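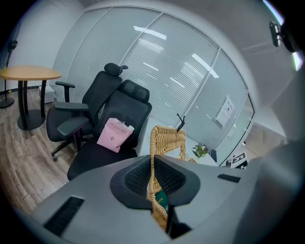

How old is the stone circle at Plenside? The sign by the gate says early Bronze Age, and the little museum down in Erkden says the same thing, only with more maps.

I had wanted to go for ages and finally made it in January, which is a silly month for standing stones if you like your toes warm, but a great one for low sun. You get those long shadows across the grass and every bump and dent in the stones shows up. I took the early bus from Piras (two changes, one of them at a shelter with no roof) and walked the last bit along the farm track.

Print this page
E-mail this to a friend

The circle is bigger than I expected! It has 58 stones if you trust the guidebook, and most of them only come up to my knee. Two are properly tall and lean toward each other like they're gossiping. I walked all the way around twice, then sat down on my folded raincoat and ate a cheese sandwich. There was a robin. It wanted the sandwich.

What I really came for was the carved slab, and it took me forever to find. It's 400 yards past the circle, down toward the stream, lying flat in the heather with no sign at all. The carvings are cup marks mostly, plus one ring with a tail coming off it. The museum leaflet calls it a "sun symbol" with a question mark after it, and I like that question mark very much. I tried to see a ship in the cracks on the left side and I'm pretty sure it was just cracks.

Search this blog: Enter keywords Go

On the way back I stopped in Erkden again because the museum stays open until 4 in winter. They have a case of flint scrapers and one bronze pin from a burial mound at Trellodel, bent almost double. I stood there way too long over that pin. The mound itself is on private land, but the lady at the desk told me there's a footpath that goes right past it, and you can see the top over the wall.

So Trellodel is next, once the mud dries up a bit. If anyone has walked that footpath lately, leave me a comment and tell me whether I need the tall boots.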